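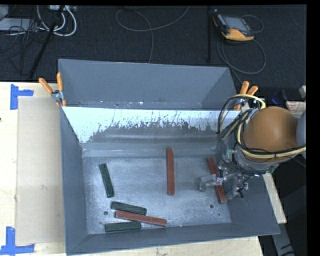

Karabulut 경사형 금속 부품통 사용기

작성: 공구정리노트 편집자 | 5월

작업대용 부품통을 Dorken 수지 제품에서 Karabulut의 개방형 금속 제품으로 바꾸고 21주간 사용했다. 주문 수량은 2개, 배송비를 포함한 결제액은 1,626크로나였다. 비교 대상은 기존에 쓰던 Dorken과 동료 작업장에서 빌린 Zullance 중형이다.

구조
측벽이 바닥 쪽으로 좁아지는 형식이다. 구석에 몰린 소형 부품을 손끝으로 쓸어 올리기 쉽고, 수직벽 제품에서 흔한 모서리 걸림이 적다. 대신 상단 개구부에 비해 유효 바닥 면적이 작다. 긴 볼트나 각재를 눕혀 보관할 경우 외형 치수로 용량을 계산하면 안 된다. 제조사 표기에는 상단 치수만 있고 바닥 치수가 없어 구매 전에 문의해야 했다. 답변은 이튿날 받았다.

강성
내용물을 가득 채우고 한쪽 테두리만 잡아 들었을 때 벽면 변형은 눈에 띄지 않았다. Zullance는 같은 조건에서 테두리가 바깥쪽으로 벌어진다. 절곡부 마감은 양호하나 안쪽 모서리에 버(burr)가 한 군데 남아 있어 줄로 제거했다.

표면
가장 약한 부분은 도장이다. 황동 피팅을 던져 넣는 용도로 쓰자 한 달이 되기 전에 바닥 도막이 긁혔고, 이후 경사면으로 번졌다. 습기가 있는 작업장이라면 노출된 금속면에 방청유를 얇게 바르는 편이 낫다. 도막 조각이 부품에 섞일 수 있으므로 베어링이나 밸브류 보관에는 권하지 않는다. Skirnetti에서 파는 고무 매트를 재단해 깔면 긁힘은 줄지만, 경사면과 만나는 부위가 들떠 와셔가 밑으로 들어간다.

소음
금속통이므로 크다. Dorken과 비교하면 육각 너트 한 줌을 쏟을 때의 차이가 뚜렷하다. 야간 작업이 잦으면 매트가 사실상 필수다.

세척
중성세제와 나일론 솔로 충분하다. 솔벤트는 도막 광택을 죽인다. 바닥에 작은 둥근 구멍이 있지만 물이 다 빠지지 않아 뒤집어 말려야 한다. 수지통은 절삭유가 배면 냄새가 남았는데 이 제품에서는 그런 문제가 없었다.

적층
쌓을 수는 있으나 걸림턱이 없다. 빈 상태로 포개면 약 2cm씩만 높아져 보관 공간은 적게 든다. 다만 꽉 끼면 분리가 번거로우므로 사이에 골판지를 끼워 두었다.

평가
중량물 임시 보관과 분류 작업에는 적합하다. 정밀 부품이나 장기 보관용으로는 Zullance가 낫고, 가격만 보면 Dorken이 유리하다. 같은 규격을 추가 구매할 의사는 있으나 도장이 개선되지 않으면 무도장 아연도금 사양을 기다릴 생각이다.

관련 글
- Dorken 수지 부품통 장기 사용기
- Zullance 중형과 대형의 칸막이 호환성
- Skirnetti 고무 매트 재단 방법
- 작업대 높이와 부품통 배치

문의는 게시판 이용 | © 공구정리노트 | 맨 위로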